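Ticket: Hallway thermostat drops off Wi-Fi every night
Product: Venura wall thermostat
Opened by: Marama Doolan
Handled by: Konrad Dudek, Wollon support
Status: Closed

Marama Doolan wrote:
The thermostat loses its connection at 2 in the morning and stays off until I pull it from the wall plate and put it back. Heating still runs on the old schedule but the app says Offline. This has been going on since May.
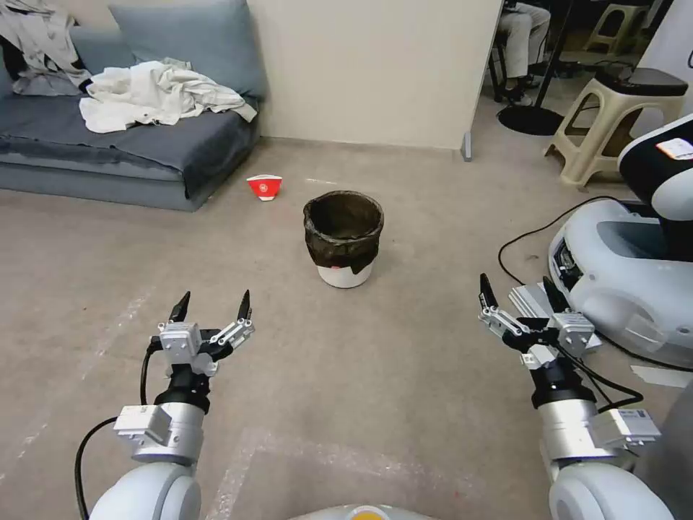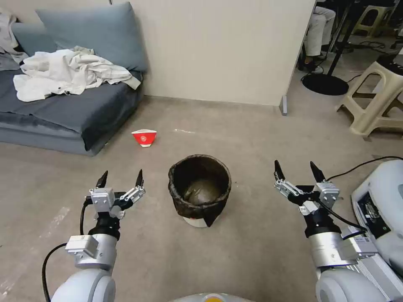
Attachments 1 and 2: sofa side of the room, and the floor with the wastebasket.

Konrad Dudek wrote:
Thanks. Please send the firmware version (Menu, About, second line) and the make of your router. Also tell me if anything else in the house drops at the same time.

Marama Doolan wrote:
Firmware 5. Router is a Phan, came from the internet company. Laptop and phones are fine overnight. The printer I can't say, it's usually off.

Konrad Dudek wrote:
Firmware 5 is current, so leave that alone. Phan routers have a setting called Smart Band that moves devices between 2.4 and 5 GHz. The Venura only has a 2.4 radio. Please turn Smart Band off, give the 2.4 network its own name, and join the thermostat to that one. You will need to hold the lower button until the screen blinks.

Marama Doolan wrote:
Done. The new network shows on the thermostat with a signal of 40. It still dropped at 2:00, same as before. I was up and watched it go.

Konrad Dudek wrote:
A signal of 40 is low but good enough to hold. The fixed time makes me think of the router - please look under Maintenance for a scheduled restart or a channel scan.

Marama Doolan wrote:
There is a channel scan at 2:00, daily. Not something I set. After the scan the channel was 13, it had been 6 in the evening.

Konrad Dudek wrote:
That explains it. Units sold here only listen on channels 1 to 11. Set the router region to United States, turn the scan off, and fix the channel at 6. Then restart the router and wait 90 seconds before touching the thermostat.

Marama Doolan wrote:
Region was set to "Other". Changed it, fixed channel 6, restarted. Back online without taking it off the wall. I'll leave the ticket open for a few nights.

Marama Doolan wrote:
Five nights, no drops. You can close it.

Internal note, I-hsuan Tang:
Add Phan region setting to the Venura offline article. Same cause as the Cosgrove ticket - link them.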